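Storage & Moving > Labeling and boxes

How do you label bins so you can still find things months later?

Sanaa Mansour
Hello everyone! We moved my mother's sewing supplies into our basement in July, and I was so proud of my system (masking tape and a marker, nothing fancy). Well, the tape has curled up and dropped off half the bins and now I open five of them to find one zipper. What do you all use that stays put?

Farzana Khondokar
Oh, I feel for you! Wipe the plastic with rubbing alcohol first, let it dry, and then press on a proper sticky label. Put it on a side face and leave the lid alone, so you can read it when the bins are stacked. I keep a notebook too, with a page for each shelf, and my sister teases me about it until she needs the wrapping paper.

A pink box with its little label on the side, and blue crates on a steel rack:
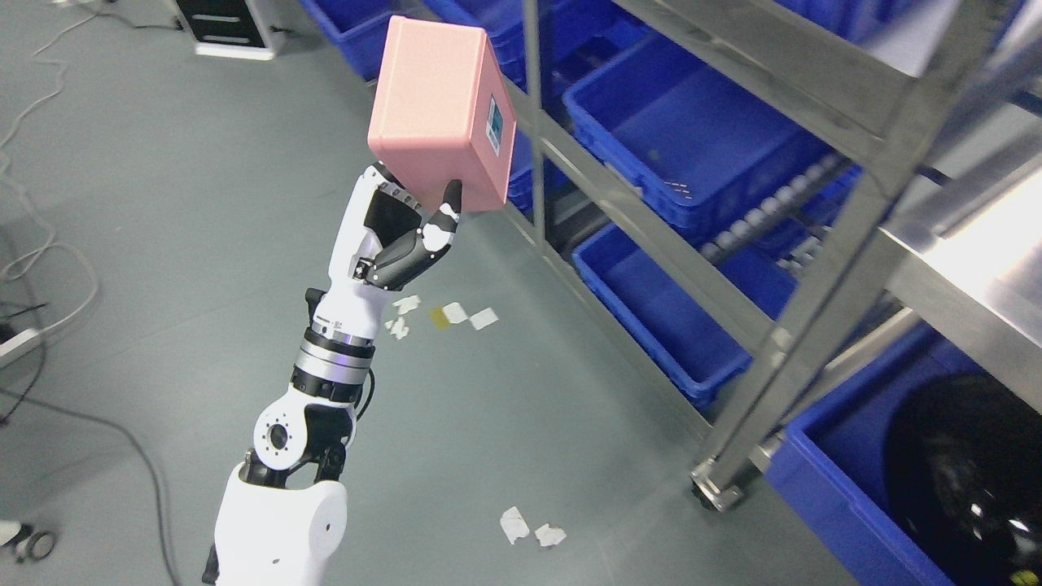
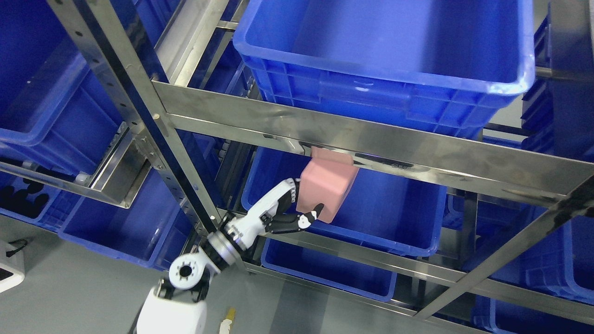
One more thing, dear, give each kind of thing its own color if you can afford to. Thread in one, fabric in another. I did mine over a whole winter, a couple of bins at a time, and it was rather pleasant with the radio on.

Orvokki Vainio
luggage tags on the handles. done it for 6 years

3 people found this helpful · Share · Report

Contact us | © 2021 Zadarden Community Help | Back to top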